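Workshop notebook: open day at Hadell, Wednesday

Written up the same evening, mostly so Ona and Dace have something to go on before the next one.

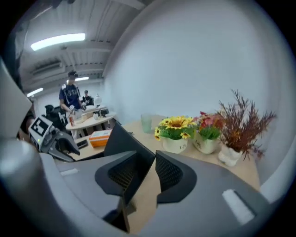 2 min read

Well, we got through it, and I enjoyed it far more than I thought I would! Doors were meant to open at 3 and the first people were in the corridor a good while before that, so Darius went out and talked to them about the Warkunetti project while I finished setting up the plant table. He has a lovely way with visitors and I think they'd have stayed out there with him quite happily.

We ran the plant table with the two hand-held grippers, as agreed. Sunflowers, the red and pink flowers and the tall feathery one along the wall, all in white pots, with the green cup, the orange box and the small black thing as bits to pick up. The sunflowers are artificial, and I had two separate people ask me how often we water them. The feathery one is the tallest by a long way and everybody wanted to go for that first. Next time I'd bring it further forward still, so that short arms can reach it without leaning across the others.

What people liked best was simply having a go. You give someone a gripper and say "pick up the cup" and they go very quiet and careful, and then they laugh. Over 53 had a turn by the time I stopped keeping the sheet (Rosemarie thinks I missed a few while I was fetching tea, and she's probably right). Most got the cup within a try or two. The orange box was harder, as people would come at it from the top, over the label, when it wants taking by the sides. I must put that on the card.

Questions I couldn't answer properly, for somebody to look up:
- how hard the fingers can squeeze before the mesh part marks
- whether left-handed people do any worse with it (a very good question from a girl of 12)
- what the Canis people are using for their fingers, and could we borrow a pair

Helju's talk went well, though it overran and we lost the last slot. We had 300 leaflets printed and there's still most of a box under my desk, so please take some. A gentleman from Nuttall stayed on to the end and would like to bring his apprentices over, perhaps in September. I said yes without asking anyone, sorry.

To do: wipe down both grippers, charge them, check the marker on the second one is stuck down flat at the corners. Dace, the notes for the talk are in the blue folder. Plants can stay where they are until Helju has been in to do her retakes.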